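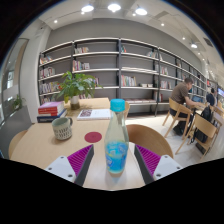

PROJECT REPORTS / HARDWARE REVIEWS

Projects > Student Reports > Spring > Stindis Hand Gripper
2024-04-12, by Simone Xavier

Is the Stindis kit worth it for a student team?

So my project this term was to find out whether the Stindis hand gripper, the kit sold by Troltari, is good enough for a class like ours to collect grasping demos with. You hold it by the handle, you close the fingers on something, and the wide camera records what you did so a robot arm can learn from it later. I had it for 6 weeks and I used it a lot (my thumb can confirm), and I'm going to say up front that I ended up liking it more than I expected to.

Most of my test sessions were in the reading room at Widuvton, at one of the light wooden tables by the bookshelves. I wanted a normal room with normal stuff in it. My main object was a plain plastic bottle with a screw cap, plus the mug and the coaster for later tasks. A bottle sounds too easy, I know! But it's clear on top, it has a blue label lower down, and if you come in crooked it slides away from you. I learned more from the bottle than from anything else.

Setup took me one evening. The printed guide is short and skips the part where you tighten the finger plates, so I put the left one on loose and wondered for a whole session why everything I picked up leaned over. Once I fixed that, the grip felt solid. The magenta ribbed pieces are the best part of the kit, in my opinion. They're soft enough to bend around whatever you're holding, so you don't need perfect aim, and I stopped worrying about squashing the bottle pretty early on.
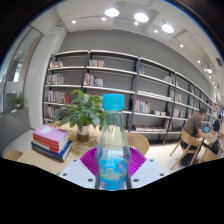 Did you try it with wet hands or a wet bottle, one reader of my draft wanted to know, because in their own kit that was when the ribs started to slip. Fair point, and no, I didn't. Everything I did was dry. I'd love to see somebody test that properly, and I'll put it on my list for May if I still have the kit by then.

What I did do was a run of 100 grasps on the bottle, all in the same spot on the table, changing only the angle I came in from. Of those I'd call 26 bad, meaning the bottle tilted or I had to let go and start over. Nearly all the bad ones were low grabs where my wrist was bent. Up by the shoulder of the bottle I almost never missed. I think a lot of this is me and only a little is the gripper, and you should keep that in mind, as there was just one person doing the grabbing.

The camera is great and also kind of annoying. It sees so much of the room that you get shelves, ceiling lights and people at other tables in your footage. For training data that's probably fine, maybe even good, but it means asking everybody nearby if they mind, every single time. Bright lights overhead didn't seem to bother it, which surprised me.

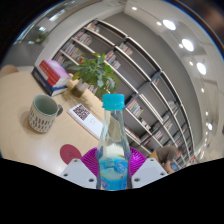 Battery, software and the boring stuff

The battery lasted about 2 hours for me, less if I kept the preview on. The software that comes with it is called Fontes, and it's okay. It found the gripper on the first try, it names your files in a way you can't change, and it has no undo when you delete a take (ask me how I know). Export is quick. I'd have liked a way to mark a take as bad while I'm still holding the thing, since my laptop is usually on the far side of the table and I end up trying to remember which ones to throw out.

Weight is fine for the first half hour. After that I wanted a break, and my demos got sloppier, so I switched to short sessions with a snack in between. Way better. 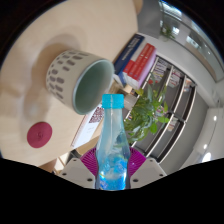 I'd have spent less time on bottles and more on mugs, came the note from Simone's project partner, because handles are where a gripper like this gets interesting. And okay, yes, the mug deserved more. I only got to a few tries with it and the results are too thin to report, so I left them out of my numbers.

Would I tell next year's group to get one? Yes, with a second battery, and with somebody sitting next to you to write down the bad takes. I'd also tell them to check the screws on both finger plates before every session. My raw notes and the angle sheet are in the project folder under Stindis, and the mug takes are in there too if anyone wants to pick them up.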